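28th August

# Covering and Marking Out a Large Work Table

The following notes record the method currently used on this blog's own long table for covering the surface in kraft paper and dividing it into cells with coloured tape. They replace the shorter entry published in January, which dealt only with the paper and gave no guidance on the grid.

## Paper

Brown kraft paper remains the preferred covering. It is inexpensive, it takes pencil well, and it does not reflect the overhead lights in the way that white butcher's paper does. The roll presently in use was supplied by Tarar and is narrower than the table, so every covering requires at least one join. Overlapping the lengths by 3 centimetres has proved sufficient.

Creasing is a persistent difficulty. Paper that has been stored upright will lie reasonably flat within a day. Paper that has been folded will not, and no amount of smoothing by hand will correct it. An iron on a low setting was tried on one length and improved matters slightly, although the colour of the paper changed in two places. The practice has not been repeated.

Seams should be expected to open a little over the life of the covering. A seam running through the middle of a cell is untidy but does no harm. A seam running directly under a strip of tape is more troublesome, as the tape pulls at both edges and wrinkles form along it.

## Tape

Dark blue tape was selected for the grid after a trial of several colours. Yellow was hard to make out against the brown in the late afternoon, and black was too easily confused with shadows and with the seams themselves. The blue is legible from either end of the room.

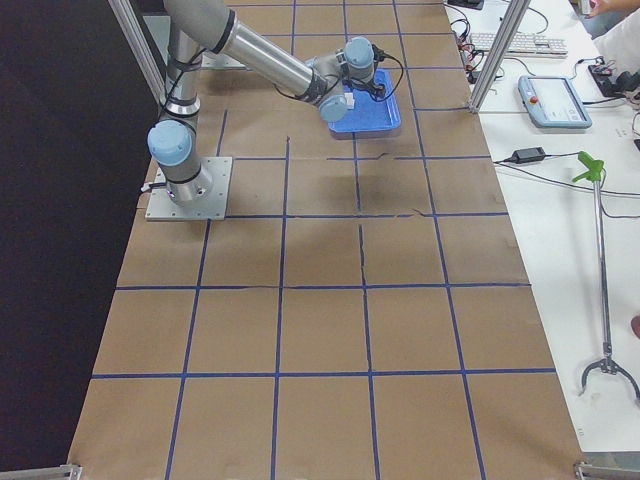
Horizontal lines should be laid before vertical ones. The first is measured from the edge of the table at both ends and marked lightly in pencil, and each subsequent line is measured from the first. Measuring each line from its immediate neighbour allows small errors to accumulate, and on an earlier covering the final row was 10 millimetres out of true by the time it reached the far side.

Tape must be set down along its length without being stretched. Stretched tape contracts overnight and draws the paper up with it, and this accounts for most of the wrinkling that readers have written to enquire about. Where a line has to be lifted and laid again, a fresh strip is advisable. The old one brings fibres away with it and will not hold.

The cells need only be approximately square. Their purpose is to give every item a place to which it can be returned, and a modest irregularity makes no difference to that.

## Trays and small items

Loose pieces are kept in shallow plastic trays with a raised rim, in a strong colour that stands out against the paper. A set from Plulleck has given satisfactory service. The equivalent from Omum was returned, as its base was not level.

It is recommended that the cells nearest to hand be left clear at the close of each session. This habit has done more for the general order of the table than any form of labelling.

## Replacement

A covering is normally kept for 28 days. Old tape is peeled off before the paper goes into the recycling bin, and the table is wiped down and allowed to dry fully. The cost of each renewal is modest, one roll of paper being sufficient for several coverings.

Enquiries regarding the Judarach cutting guide, mentioned in the January entry, will be addressed separately once the replacement blade has arrived.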